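我妈来的那个四月

08/01/2019 贴

先交代一句，那两年我住在费利索普（Fallivthorpe），一家修电脑的铺子楼上，楼梯又陡又窄，冰箱是从窗户吊进去的。
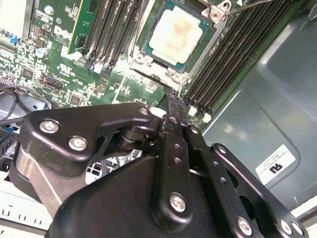
一、电话

我妈打电话来说她要来英国的时候，我正蹲在彭科姆（Pemcombe）一家干洗店的后间，给一件婚纱挑线头。

得先说清楚，我妈以为我在Modeck上班。Modeck是我们那儿一家做保险理赔的公司，有前台，有盆栽，有印着名字的门卡，我刚进去那会儿把门卡拍了照片发给她，她转发到亲戚群里，我二姨回了一排大拇指，我舅问保险公司发不发油。后来Modeck把我们那一层整个裁了，给了我3,000镑，还有一个装杂物的纸箱子。那天我抱着纸箱坐公交回家，一路上都在想怎么跟她说，想到家门口还没想好，就先没说。先没说这种事你们懂吧，头一个礼拜是没想好，第二个礼拜是没合适的时候，再往后就成了骗人了。

所以她在电话里问我，你在干嘛呢，我说，开会。

“开会你还接电话？”

“小会。”

她说她签证下来了，机票也买了，住20天，让我别请假，该上班上班，她自己会玩。我嘴里含着一根大头针（挑线头的时候总爱含着，老板娘说过我好多回），差点咽下去。我说妈你怎么不早说，她说早说你就不让我来了。这话没法接，因为是真的。

挂了电话我在后间坐了一会儿。那件婚纱挂在架子上，裙摆上有一块红酒渍，洗了三遍还剩一圈淡淡的边。新娘子下礼拜要来取，不是穿，是拿去卖。

二、楼下

我的房东叫Sudheer Chettiar，楼下那铺子也是他的。门面不大，橱窗里摆着几台他修好了人家没来取的笔记本，贴着手写的价签，价签晒得都看不清了。他六十来岁，瘦，眼镜永远架在脑门上，找眼镜的时候永远在桌上找。他说话慢吞吞的，一句话能掰成几段，中间还要去烧个水。

他养了一只猫，叫Reddy，灰的，一点都不红。我问过他为什么叫这个名字，他说是他以前一个同事的姓，那个同事睡午觉的样子跟这猫一模一样。

我跟他说我妈要来，问能不能多住一个人。他说可以啊，然后去烧水，回来说，可是你那个床。我说我睡地上。他想了想，又去后面翻了半天，翻出来一张行军床，帆布上有个洞，他说等我一下，第二天那个洞就被补上了，针脚比我在干洗店缝的还密。

我说还有一件事要麻烦你，要是我妈问起来，你就说我在Modeck上班。

他把眼镜从脑门上拿下来戴上，看了看我。

“可是你妈妈会说英语吗？”

“不会。”

“我会说中文吗？”

“……不会。”

“那么她怎么问我呢？”

他说得很有道理，我就放心了。事后看，这是我那一年里犯的比较大的一个错误。

三、上班

我妈落地那天穿了件枣红色的羽绒服，拉着一个比她还结实的箱子。箱子里有：香肠，木耳，一口电饭锅（我说这边有卖的，她说这边的没有这口好，再说插头我都给你买了转换的），两条给我织的毛裤，一包给“你们领导”的茶叶。

茶叶我接过来的时候手都沉了一下。

头一天早上，我六点半就起来了，翻出以前上班穿的西装裤，裤腰紧了。我妈坐在行军床上看着我，头发睡得支棱着，说你们公司还挺早。我说路远。她说你不是说走路十五分钟吗？我说公司搬了。她哦了一声，给我兜里塞了一个鸡蛋，热的。

我就揣着鸡蛋去坐开往彭科姆的车。那趟车一路绕，绕过养老院，绕过一个卖二手房车的场子，绕到最后海就出来了，灰扑扑的一条，跟路面差不多颜色。到了店里我换上围裙，把西装裤挂在一堆客人的西装裤中间，还夹了张条子，怕老板娘给我洗了。

老板娘听完我的事，笑得熨斗都放下了。她说你多大了？我说三十一。她说三十一了还怕妈妈。我说你不怕你妈？她想了想，把熨斗又拿起来了。

中午我得给我妈打电话，还得找个没有蒸汽声的地方，只好站到后门垃圾桶边上。我妈问吃的什么，我说食堂。食堂有什么菜？我看了一眼手里的三明治，说，西餐。

她说，我中午跟楼下那个老头儿吃的。

我说什么？

她说他烧的那个豆子汤还行，就是没放对东西，我给他搁了点香肠，他不吃肉，全给猫了。哎哟那个猫啊，吃得头都不抬。

我说妈你们怎么说的话？

“说什么话，”我妈说，“做饭又不用说话。”

四、豆子

我妈这个人，你们要是见过就知道，她在菜市场能跟聋哑人砍价，还砍下来了。她退休前在厂里管仓库，什么地方来的司机都有，口音一个比一个重，她从来没有听不懂的时候。听不懂她就看人家手里拿的是什么，拿什么就给他找什么。

所以我早该想到的。第三天我下班回来，铺子里的灯亮着，我妈坐在柜台后面剥豆子，鼻梁上架着一副老花镜，Chettiar先生坐在对面拿小刷子刷一个键盘，两个人谁也不看谁，各说各的。我妈说的是我二姨家那个拆迁的事，说到了分房子那一段，正气呢。他说的是他年轻的时候在船上当无线电员，有一回在锡兰外海上收到一段音乐，怎么也找不着是哪个台。

我站在门口听了好一会儿。最怪的是，两个人停顿的地方都很对。我妈说“你说气不气人”，他就摇头；他说“可是再也没有听到过”，我妈就叹气，说可不是嘛。

我说，我回来了。

我妈抬头看我，说今天下班早。我说今天没什么事。她吸了吸鼻子。

“你身上怎么一股汽油味儿？”

那是干洗剂。我说，坐公交坐的。

晚上我躺在行军床上（我们后来换了，她说床太软腰疼，睡了两天又说行军床太硬，又换，反正换来换去），听见她在那边翻身。她说，那老头儿人不错。我说嗯。她说他老婆走了好几年了。我说你怎么知道？她说墙上照片前头搁着一碟糖，每天换，我看见了。

我在那儿住了两年，天天从那张照片底下过，没看见过那碟糖。

五、领导

茶叶的事，躲是躲不过去的。我妈隔一天问一遍，给了没有？我说给了。领导说什么？我说领导说谢谢。

她说，那你请你们领导来吃顿饭。

我说妈，这边不兴这个。她说什么叫不兴，人家吃了咱的茶叶，咱再请吃个饭，两头都落个好，哪有不兴的。我说领导很忙。她说忙也得吃饭。我说领导吃素！她说那正好，楼下那个也吃素，一块儿。

我说不过她，从小到大就没说过她过。小时候我说我不想学算盘，她说行，不学算盘学什么？我说学画画，她说画画也行，那先把算盘学完。

第二天我在店里愁了一上午，把一件羊毛大衣的领子熨出了一道亮印。老板娘过来看了看大衣，又看了看我，说，几点？

我说什么几点？

她说吃饭，几点？我来当你的领导。

我得跟你们描述一下老板娘。她头发染成一种接近茄子皮的颜色，嗓门大，笑起来要扶东西，左胳膊上纹着她前夫的名字，后来又在名字上头纹了一条鱼盖住，鱼没盖严，还露着一个字母。她说她有一套灰西装，是一个客人三年没来取的，她穿正好。

我说这行吗？她说我天天管着你，我本来就是你的领导。

这么一说也确实没骗人。我脑子里这么绕了一圈，居然觉得踏实了不少，你看人要骗自己有多容易。

六、那顿饭

那顿饭是在楼下铺子里吃的，因为楼上坐不下。Chettiar先生把工作台腾出来，铺了一块桌布，把螺丝刀都收进一个饼干桶里。我妈从中午就开始忙，做了香干炒芹菜、木耳拌洋葱、糖醋藕（藕是坐车去大超市买的，冻的，贵得她骂了一路），还蒸了一锅馒头，给每个馒头上点了个红点。

老板娘穿着灰西装来了，袖子有点短，那条鱼的尾巴从袖口里露出来。她还拎了个公文包，我后来问她里头装的什么，她说装了一双拖鞋，回去路上换。

我妈一看见她就站起来，两只手握住她的手，说领导好，辛苦辛苦。老板娘说，你女儿是一个非常，非常好的职员。我翻译了。我妈说，她小时候丢三落四的，你多担待。我翻译成：我妈说谢谢。

Chettiar先生在旁边给猫挑鱼刺，头也没抬，说了一句，她不是这么说的。

我说你又听不懂。

他说，一个人说谢谢，不会说那么长。

吃到一半，我妈问，你们公司现在生意怎么样？我把话递过去，老板娘一口藕还没咽下去，想也没想就说，春天还行，都来洗冬天的大衣。

桌上安静了那么一下子。我开始翻译，我说，领导说，春天还行，都来买……冬天的保险。

我妈点点头，说，冬天滑，是该买。

她给老板娘夹了个馒头，又给我夹了一个，又给Chettiar先生夹了一个。我低着头掰我那个馒头，掰得稀碎，红点掰成了两半。老板娘后来喝了点酒，讲起她前夫，讲得眉飞色舞的，我也不怎么翻译了，反正我妈该笑的时候都笑了，老板娘拍桌子的时候她也跟着拍，饼干桶里的螺丝刀哗啦哗啦响。

送走老板娘，我妈站在门口看着她走远，茄子皮颜色的头发在路灯底下一闪一闪的。

“你们领导，”我妈说，“手上有烫的疤，跟你这个一样。”

我把手缩进袖子里了。她没往下说，上楼洗碗去了。

七、两百镑

过了几天，我在我那双毛裤里（对，天都暖了，她还是让我拿出来晾一晾）摸到一个信封，里面是200镑，新的，一看就是在国内银行换的。信封上写着：零花。

我拿着信封去问她。她在窗户边上择韭菜，这韭菜我到现在也不知道她从哪儿弄来的，我在那儿住那么久，一根韭菜都没见过。

我说妈，我有钱，我有工资。

她说我知道你有工资，拿着呗。

我说我真的有。

她就不择了，把韭菜往盆里一放，说，那我跟你说个事儿，我说完了你再说你的。

她说，家里那个老房子，卖了。

我没反应过来。老房子就是我从小住的那个房子，五楼，没电梯，厨房的窗户对着铁路，过车的时候碗会自己往桌边上走，我爸在桌沿钉了一圈木条。我爸走了以后她一个人住那儿，我每年回去，木条还在。

我说什么时候卖的？

“过年前。”

“过年的时候我给你打视频，你不是在厨房吗？”

她说，那是你二姨家的厨房。

我回想那个视频。她站得离镜头特别近，脸占了大半个屏幕，后头露出来一点点瓷砖。我当时还说，妈你往后站站，我都看不见你做的什么菜。她说看不见就对了，看见了你该馋了。

她说五楼爬不动了，膝盖，去年冬天在三楼半歇了二十多分钟，对门那个小伙子下班回来以为她忘带钥匙，陪她站着聊了半天天。她没好意思说自己是走不动。后来就想，算了，卖了，换个一楼的。一楼的还没看好，先在你二姨那儿住着。你二姨那个人你也知道，住一天是亲姐妹，住一个月就……反正我就说我出来看看闺女，躲躲清静。

我说你怎么不告诉我啊？

她说头一个礼拜是没想好怎么跟你说，后来呢，就不知道怎么说了。

我坐在她旁边，拿起一根韭菜，也开始择。择着择着我就笑了，笑着笑着又有点别的，鼻子堵了，韭菜味儿冲的。

她拿胳膊肘碰了我一下。“该你了。”

八、坐车

我没说。我说，明天你跟我去上班吧。

第二天早上我没穿西装裤，穿的牛仔裤。我妈看了看，什么也没说，把头发梳得溜光，枣红羽绒服也穿上了，外头都开花了，我说你不热啊，她说海边风大。

我说你怎么知道是海边？

她说你鞋底子里头天天倒出来沙子。

（那一阵我中午爱到沙滩上坐着吃三明治，就为了躲后门那个垃圾桶。）

下楼的时候Chettiar先生正开门，把写着营业的牌子翻过来。我妈跟他摆手，说我们上班去啦，他也摆手，用中文说，上班。就俩字，声调全是错的，也不知道她什么时候教的。

车上我妈靠窗坐，我挨着她。经过养老院，她说这个楼刷得不错。经过那个卖二手房车的，她脸贴着玻璃看了好久，说这里头能住人啊？我说能，有床有灶。她说有灶？我说有。她说那得买一楼的呀，买这个不就完了嘛，到哪儿都是一楼。

我说行，给你买一个，停在二姨家门口。

她乐了，乐完了看着前头的椅背，说，你爸要在，他肯定愿意。他就爱往外跑，跑又跑不远，骑个自行车到水库就算旅游了。

然后海就出来了。那天太阳好，海比平时亮，我头一回觉得跟路面不是一个颜色。我妈把羽绒服的拉链拉开了一点，说，哟。

九、彭科姆

老板娘看见我妈进来，第一反应是去找那件灰西装，手都伸到架子上了，看见我的牛仔裤，才把手放下来。

“结束了？”她问我。

“结束了。”

她长出一口气，把我妈拉过来抱了一下，抱得脚都快离地了。我妈在她肩膀上头看着我，嘴里还在说，领导好，领导好。

我就给她介绍。这是熨台，这是打包机，这是我挑线头的凳子。她一样一样摸过去，摸到那排大衣，捏了捏料子，说这件好，这件不行，这件领子怎么熨出一道亮印？我说我熨的。她说你得垫块湿布，你姥姥没教过你？姥姥走的时候我才四岁。

后来她就坐到我那个凳子上去了，老板娘给她泡的茶，就是她自己带来的那个茶叶，一直放在店里的柜子上，还没拆完。她一边喝一边给那件婚纱看渍。对，那件婚纱还在，新娘子没来取，说好了下礼拜，下礼拜又下礼拜。

我妈看了半天那个圈，说，有白醋没有？

老板娘去隔壁炸鱼店要了一瓶。我站在旁边心惊肉跳的，我说妈，这是人家的婚纱，她说我知道是婚纱，我又不瞎。她先在里衬的角上试了一点，等着，凑近了看，又试了一点。她那个样子特别像在仓库里对账，我小时候放学去找她，她就是这么趴在本子上，谁叫都不应。

那个圈弄掉没有？没全弄掉。淡了些，斜着光看还是有。老板娘说已经很好了，我妈说不好，还能看出来。两个人就隔着我吵起来了，一个中文一个英文，我夹在中间谁的话也没翻。

中午我们去沙滩吃饭，我妈带了饭盒，韭菜盒子，一打开旁边遛狗的人都回头。她把鞋脱了，袜子叠好塞在鞋里，脚丫子往沙子里一插，说凉。又插了一会儿，说还行。

她问我，你喜欢在那儿干吗？

我说还行，腿有点累，比坐办公室累，但是下了班脑子里是空的。

她说那就行。过了一会儿又说，群里那个大拇指，你二姨早忘了，你不用惦记。

我说我没惦记。

她说你惦记着呢，你从小就惦记。你舅那个人也是，都什么年代了还问发不发油。

我说，要不你别回去了，住我这儿。

她看着海，嚼了半天，说，你那个楼梯我爬不了啊，闺女。比五楼还陡。

我一下子想起来这些天，她每回上楼都让我先走，说她要跟Reddy玩一会儿。我还跟人说过，说我妈可喜欢那个猫了。

十、以后

她是那个月底走的。电饭锅留给我了，转换插头也留下了，行军床还给了Chettiar先生，她把补过的那块又补了一层。临走那天早上她炖了一锅豆子汤，没放香肠，放了她自己带来的花椒，Chettiar先生喝了一口，把眼镜摘了擦，说是蒸汽。

她把那碟糖也换了，换成大白兔。他看了看，没拿下来。

在机场她又塞给我一个鸡蛋。我说妈你吃吧，飞机上饭难吃。她说两个呢，一人一个。我们就站在安检口外头剥鸡蛋，剥下来的皮没处扔，她拿登机牌的套子装着，揣兜里带走了。

后来的事就散了，我拣着说。房子她第二年春天看好了，一楼，带个小院，院墙外头就是菜市场。她搬进去那天给我打视频，我第一句话就是，你往后站站。她往后站了，一直退到院子里，把手机转着圈给我看，转得我头晕。桌沿上钉着一圈木条，她从老房子拆下来的，新房子旁边又没有铁路，我问她钉这个干吗，她说碗习惯了。

老板娘后来真把那件婚纱买下来了，新娘子只要了个洗衣服的钱。她说她不结婚，就是挂着看，我有一回早到，看见她穿着它在熨台前头熨床单。我退出去，在门口等了一会儿，大声咳嗽着又进来一遍。

我搬到彭科姆去了，省得坐那趟车。搬家那天冰箱还是从窗户吊下来的，Chettiar先生在底下指挥，慢吞吞的，一句“左边”说完冰箱都快落地了。他现在每个月还给我妈发一张Reddy的照片，我妈给他发她做的菜。两个人的聊天记录我看过，从上翻到下一个字都没有。

就上个礼拜，我妈打电话来问我，锡兰在哪儿？

我说你问这个干吗？

她说老头儿不是在那儿听见过一个歌吗，我好像想起来是哪个了，你听听，我给你哼，你给他录过去。

然后她就在电话那头哼起来了，哼到一半，说不对不对，重来，你先别录。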